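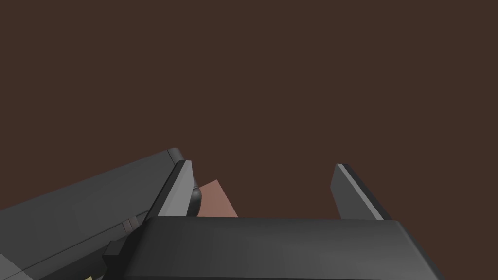 25 Dec 2021
Dye shed notebook, walnut vat, cont.

Quiet in the building today, so I had the long bench to myself and finally got through the walnut hull samples. So pleased with these! The third vat has given the deepest brown we've had all year, and I want to get everything down while the skeins are still dripping and I can remember which is which.

Recipe as used: hulls from the Plidmont trees, picked up green in the fall and left in lidded buckets until they went black and soupy. Strained through the old curtain, then strained again, then simmered for three hours with the lid on. I let it cool overnight with the hulls back in, tied up in a stocking. No mordant in the first pot. Walnut doesn't need one, but I ran an alum skein beside it anyway to see whether it would shift the color.

It did, a little. The alum skein is warmer, more like toast. The plain one is cooler and flatter and I like it better for the blanket stripe. The iron dip went nearly black, with a green cast by the window that disappears under the lamp. I dunked it for a couple of minutes and that was plenty. Any longer and the wool starts to feel harsh – we lost a whole batch of the Ko yarn that way last winter and I am still sad about it.

Yarn notes. Ko is the two-ply we buy undyed, and it drinks up color so fast that you have to get the whole skein under in one go or you get a pale belly where it floated. Ivasine is the softer single. It came out a shade lighter in the same pot for the same time, and it has that lovely uneven look, darker where the spinning is loose. I wouldn't try to even it out. Chak-lun Ng wants it for the shawl and says the streakier the better.

Weights: 2000 grams of dry fiber went through this week if I add up the slips on the nail, which is a lot for our little stove. The big pot really does hold its heat much better than the enamel one. I wrapped it in the moving blanket after turning off the gas and it was still too hot to put a hand in when I came back after lunch.

Twelve little skeins are on the rack now for the shade card. Order from the door end: plain walnut, first dip to fourth dip, then the same four with alum, then the same four with iron. Please don't rearrange them, the tags are only pencil and some have already gone soft in the wet. I'll write proper ones when they're dry.

Fourth dip is worth looking at, by the way. I expected mud from an exhausted bath and got a pinky beige, really pretty, the color of a mushroom cap. On Ivasine it would make a gorgeous background for the darker stripes. I've saved the bath in the lidded bucket under the sink, marked 4.

Light test: the strips from December last year came off the south window this morning. Walnut has held beautifully. I put the half that was under the card beside the half in the sun and had to turn them a few times before I was sure which was which. The onion skin has faded to nothing much, and the madder is somewhere in between, still a good brick color but a bit dusty. I've stapled all of them inside the back cover.

Water. I used rain water for the first pot and tap for the second. The tap one is slightly duller, I think, but they also had different hulls in them, so this doesn't prove anything. Do it again with hulls from one bucket. Ours is hard enough to fur up the kettle, so I'd be surprised if it made no difference at all.

The Grurkavance order is the big blanket, batch 3777, and they picked from the old card, the one with the browns that were all a bit too yellow. I'd love to send them the new plain second dip alongside the one they chose. Chak-lun, could you cut a length of each for the envelope? A hand's width is enough. Leave the iron one out, it's too much for a bed.

Gloves: the blue pair has a split in the thumb. My thumb is now walnut, third dip I'd say, very even coverage. New pair on the shopping list, along with pH strips and more string.

Left to do: rinse the alum skeins again (still some color coming out), turn the rack, empty the stocking onto the compost, scrub the enamel pot before the ring sets. Stove is off at the wall.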